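# Trolura revê caixas metálicas abertas do armazém de blocos

A Trolura inicia em abril a revisão das caixas metálicas abertas usadas na guarda de blocos retangulares no armazém de Rurkotum. O trabalho abrange a verificação do fundo, a correção das arestas e uma nova regra de arrumação por cor.

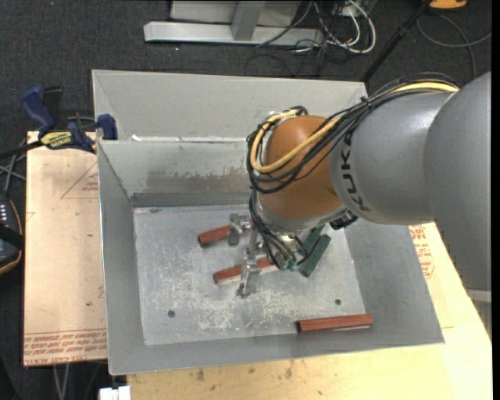

Segundo Haf Rosser, o estado do fundo deveria ter sido tratado antes da questão das cores, dado que um bloco pousado sobre uma rebarba fica inclinado em qualquer sistema de arrumação. Rosser pediu que a medição do fundo passasse a constar da ficha de cada caixa e que os valores fossem comunicados aos turnos, e o pedido foi aceite na versão final do procedimento.

As caixas em serviço têm paredes e fundo de metal e trabalham sem tampa. O fundo cinzento apresenta desgaste e riscos esbranquiçados, distribuídos de forma irregular. A nota técnica interna classifica este tipo de marca como superficial enquanto não houver relevo perceptível ao tato nem deformação da chapa. Riscos com relevo passam à classe B e obrigam a retirar a caixa para retificação. Fissura, furo ou separação na linha de união entre o fundo e a parede correspondem à classe C, com abate imediato.

## Âmbito

O parque de Rurkotum tem mais de 800 caixas, das quais 133 foram marcadas para a primeira fase. A seleção seguiu a data de entrada ao serviço e o registo de ocorrências do último ano. As restantes serão chamadas por lotes, segundo a disponibilidade da zona de retificação, que partilha bancada com a manutenção das estantes.

O inventário de blocos indica 2161 unidades no conjunto das referências vermelhas e verdes. Foi este o valor usado para calcular o número de caixas de substituição, com uma folga que a empresa não divulgou. As referências de outras cores ficam fora desta fase e mantêm a arrumação atual.

A retificação é feita pela Quiroga, que já tratava das paletes do mesmo armazém. O contrato prevê a remoção de rebarbas, o desempeno do fundo e a verificação dos cantos. Não prevê pintura nem revestimento. Um revestimento de borracha foi ensaiado no inverno em caixas fora de serviço e abandonado por reter poeira nos cantos e alterar a altura útil. Os resultados do ensaio ficaram em anexo, com a indicação de que a adesão junto às paredes foi o ponto mais fraco.

## Arrumação por cor

Até agora, era permitido juntar numa mesma caixa blocos vermelho-acastanhados e blocos verde-escuros, desde que a ficha o indicasse. A mistura facilita a preparação de pequenas encomendas, mas complica a conferência quando os blocos ficam em diagonal ou encostados à base de uma parede. Nessa posição, a etiqueta lateral pode ficar virada para baixo ou tapada por outro bloco, e a leitura exige que se mova o conteúdo.

O novo procedimento mantém a caixa mista apenas para preparação. Na guarda prolongada, cada caixa recebe uma só cor. As regras aprovadas são as seguintes:

- Na caixa de guarda, os blocos ficam paralelos à parede mais comprida, com a face maior assente no fundo.
- A sobreposição é admitida até 2 camadas, com a segunda alinhada pela primeira.
- Blocos com uma extremidade escurecida são separados para conferência e só regressam ao lote depois de verificada a referência.
- Na caixa de preparação, a orientação é livre, mas nenhum bloco pode ficar apoiado na aresta superior da parede.
- O fundo é limpo a seco em cada esvaziamento completo. O uso de escova metálica deixa de ser autorizado.

A proibição da escova metálica foi o ponto com mais objeções na fase de consulta. Os turnos da manhã usavam-na para soltar resíduo de embalagem colado ao fundo. A alternativa aprovada é uma espátula de plástico rígido, seguida de pano seco. O tempo de limpeza por caixa aumentou nos testes, sem que a nota quantifique a diferença.

## Registo e identificação

Cada caixa passa a ter uma ficha com número de série, classe do fundo, data da última medição e tipo de uso (guarda ou preparação). A medição da planeza é feita com régua e apalpa-folgas em cinco pontos: os quatro cantos e o centro. Se dois pontos contíguos excederem a tolerância, a caixa desce de classe. O valor da tolerância consta da ficha e varia com o comprimento do fundo.

A codificação adotada é a do sistema Delta, em uso nas estantes do armazém desde a última reorganização. A placa de identificação é rebitada na face exterior da parede curta. As etiquetas adesivas deixam de ser aceites como identificação principal, embora possam permanecer até à passagem da caixa pela retificação.

Angharad Prothero assina a nota técnica que acompanha o procedimento. O documento recomenda que a caixa seja inspecionada vazia e com luz rasante, pois a iluminação vertical atenua o relevo dos riscos e pode levar a classificar como superficial uma marca da classe B. Recomenda ainda que a inspeção visual não substitua a medição, mesmo em caixas recentes.

A nota refere também o contacto entre o bloco e a parede. Quando um bloco desliza até à base da parede e ali fica encostado, o esforço de o levantar recai sobre uma das arestas, e é nessa zona que se concentram as lascas registadas no último ano. O procedimento pede, por isso, um espaço livre entre a parede e o primeiro bloco nas caixas de guarda. Para as caixas de preparação não foi fixada distância mínima.

## Calendário e efeitos no serviço

As primeiras caixas são recolhidas na quinta-feira, depois do fecho das expedições. A recolha faz-se por corredor, começando pelo mais próximo do cais. Durante a ausência de cada lote, os blocos são transferidos para caixas de substituição com o mesmo código e um sufixo temporário, que é retirado no regresso.

As encomendas com blocos verdes podem sofrer atraso na primeira semana, por ser esta a cor com maior proporção de caixas marcadas. As encomendas mistas já confirmadas são preparadas segundo a regra antiga. Os pedidos de exceção seguem para a receção do armazém, com indicação da referência, da quantidade e do código da caixa de origem.

As caixas da classe C são enviadas para reciclagem depois de retirada a placa. O número de série correspondente fica inativo e não volta a ser atribuído.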